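Home | Notebook | Kesteldale bench | Archive | Search
3 min read

Saturday, November 17, 2018

Linseed oil again

Arif has passed on another recipe for "proper" boiled oil, copied from a 1908 trade manual he picked up at the Panness sale. The claim is that oil left to stand on a windowsill all summer dries in half the time and goes harder. I have heard this from four people now and not one of them kept a control.

So, the test so far. Two lots of raw oil from the same Nidar drum, 500 ml each. One stood in the south window until the end of September, the other stayed in the cupboard. Brushed both onto offcuts of ash, one thin coat, wiped after 11 minutes. Same brush, cleaned between.

Touch dry: window oil on day three, cupboard oil on day four. A day's difference, on one set of offcuts, with the heating going on and off. Halyna thinks that settles it. I don't.

Storage is the other thing. Brown glass is supposed to keep the light off, and the manual wants clear glass for the standing and brown for afterwards. Fine, but has anyone checked whether it matters once the lid is on?
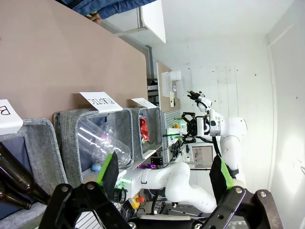
Still to do

- Repeat on beech and on glass. Ash drinks oil unevenly and I don't trust it.
- Ask Dorota for the drying cabinet so the temperature stops wandering.
- Tyagi driers: leave them out until the plain oil makes sense.
- Hardness. Fingernail is no good. Urmila has the pencil set.
- Somebody else to judge "touch dry" without knowing which is which. I wanted the old recipe to fail and that's no better than wanting it to work.

Comments (3)

Urmila Ahuja: Pencils are in my second drawer. Bring back the 2H this time.

Arif Majimbun: A day is a day. The manual says "a third sooner" in the small print, so you're nearly there.

Chelsea Fairclough: Did you weigh the coats? If one went on thicker, you've measured your brushing.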